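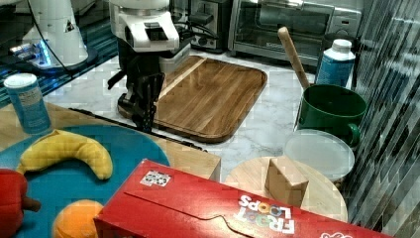
Clekano Drifter River Tube, one summer on the Long River

My family has been floating the Long River since before my kids could swim it, and in all those years we never owned a decent tube. We had truck inner tubes from the tire shop in Tummont, with the valve stem that gets you right in the ribs, and after those we had a string of shiny vinyl ones from the drugstore that lasted about as long as a carton of milk. So when the last of the vinyl ones gave out on the gravel bar in June, I decided I was a grown woman and could buy myself something with handles.

I ended up with the Clekano Drifter, the single-person one with the mesh floor and the backrest. It comes in a two-person size too, but I've floated with my husband and I know better.

First, the cover. It's a 1,000-denier fabric sleeve that zips around an inside bladder, and it's the best thing about the tube. Our stretch of river runs from the county bridge down to the town landing, and there's a shallow section past the cottonwoods where you drag your backside over cobbles no matter what you're sitting on. I went over it on nine floats this summer, with the water getting lower every time, and the cover has some fuzz on the bottom and one scuff near the zipper, and the bladder inside is fine. I did put a patch on the old vinyl one in that same spot three times in a single weekend, so you can imagine how pleased I am.

The mesh floor takes a little getting used to if you run cold. We're up at 4,000 feet here and the water is snowmelt well into July, and mesh means you are sitting in the river, period. My friend Agata Mancuso borrowed it for a morning float and I could hear her from two bends away! By August you'll be glad of it. If you float early in the season, fold a piece of closed-cell foam pad under you, or wear neoprene shorts like Agata does now.

Blowing it up is where I have a complaint. Clekano puts a hand pump in the box, a skinny little thing, and it took me 15 minutes in the parking lot with people stepping around me carrying coolers. The valve is a good wide one with a flap inside, so it isn't losing air on you between strokes, it's just a lot of strokes. I gave up on the hand pump after the second trip and bought a Gredonia foot pump, and that does the job in the time it takes my daughter to find her other sandal. Leave it a bit soft if you're filling it in the sun (the air warms up and the seams get tight as a drum), then top it off once it's been in the water a few minutes.

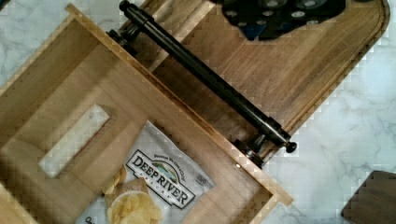

Open box in pale wood, with a slot cut through one side.

The handles are webbing, stitched down flat, four of them, and they're placed where your hands really do go. I can carry the thing on my shoulder along the path with one arm through a handle and a bag in the other hand. There's a clip in front for tying up to somebody else. Please be careful with that. Karthik Paul, who taught half the kids in Tummont to paddle, has told me more than once that he doesn't like to see tubes roped together in moving water, and after watching a raft of college students wrap themselves around a bridge piling one Thursday afternoon, I don't either. We hold on to each other's handles in the slow parts and let go when it picks up.

It has a cup holder. It's a cup holder. A tall water bottle tips out of it and a can stays put.

The backrest is a separate chamber with its own valve, and I like it very much for the first hour. After that I find it pushes my head forward a touch, so I let some air out and it's comfortable again. Jingyi Mao, who's a good deal taller than I am, says it hits her in the middle of the back and she'd like it higher. She bought one anyway, in the green. I have the yellow and I'd recommend the yellow, you can be spotted from the landing and your ride knows to put down her book.

Drying takes patience. Water gets in between the cover and the bladder and sits there, along with a surprising amount of sand, and if you roll it up wet you'll smell it in a week. I unzip it halfway and hang it over the fence overnight, and once a month or so I take the bladder all the way out and hose the sleeve. The zipper is plastic and hasn't jammed yet, though I rinse it every time.

A tube isn't a life jacket, of course. My kids wear theirs and so do I, and it fits fine against the backrest if you leave that upper chamber a little soft.

Would I buy it again? Yes, and I'm thinking about a second one before next June so that I get a turn when my son's home. I'd just skip the pump in the box and put the foot pump on the same order. If anyone has tried the two-person size on a rocky river, I'd love to hear how the middle seam holds up.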